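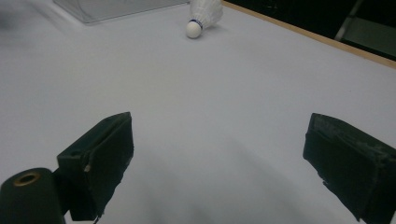
One shuttlecock, one white table.

So I've joined a badminton club. At my age! I hadn't held a racket since high school gym class, and back then I mostly used mine to scratch my back while the good kids played. But my neighbor Ekow Gyamfi kept mentioning the Fikbridge rec center over the fence all through August, and I ran out of excuses right when my knee stopped hurting.

The first night I lasted 5 games and lost every one. One of them was to a man who told me (very nicely, while I was bent over wheezing) that he'd just turned 69. He barely moved his feet. He just stood in the middle and put the thing wherever I wasn't, over and over, and I ran after it like a dog at the beach.

I loved it. I went home and ate two dinners.

What I hadn't expected is how much there is to know about the shuttles. I figured you bought a tube and that was it. Oh no. There are feather people and there are plastic people, and they do not agree. Feather ones fly beautifully and fall apart if you look at them wrong. Plastic ones last for ages but come off the racket a bit dead, at least to the folks who can tell. I can't tell. I nod a lot.

And then there's speed! Shuttles come in different speeds, and a slow one in a warm gym feels fine while the same one in January drops like a sock full of sand. Ekow says to hit one from the back line, underhand, good and hard, and see where it comes down at the other end. Mine came down on the next court, so I'm not sure what that told us.
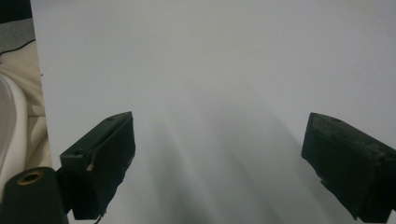 The racket question

I borrowed a club racket for the first few weeks and it was fine, a little head-heavy, with a grip like an old dish towel. Then I got it into my head that I needed my own and spent a whole evening reading reviews. One guy had written what must have been 3,000 words on string tension. I read all of it. I still picked mine for the color.

New grip tape helped more than the racket did, if I'm being fair. Wrap it from the bottom up, overlap a little, and don't pull so hard that you squash all the cushion out of it. My first try looked like a bandaged thumb, so I peeled it off and went again, 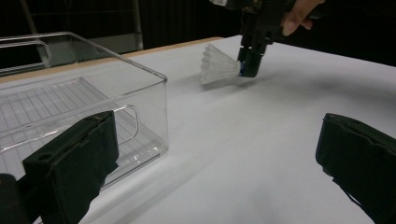 and the second go came out well enough that I did my husband's tennis racket too, which he hadn't asked for.

We play at 6 most weeks, and I've won twice now. My serve still goes into the net when anyone's watching. Next up is the backhand, and Ekow has promised to feed me shots until I stop flinching.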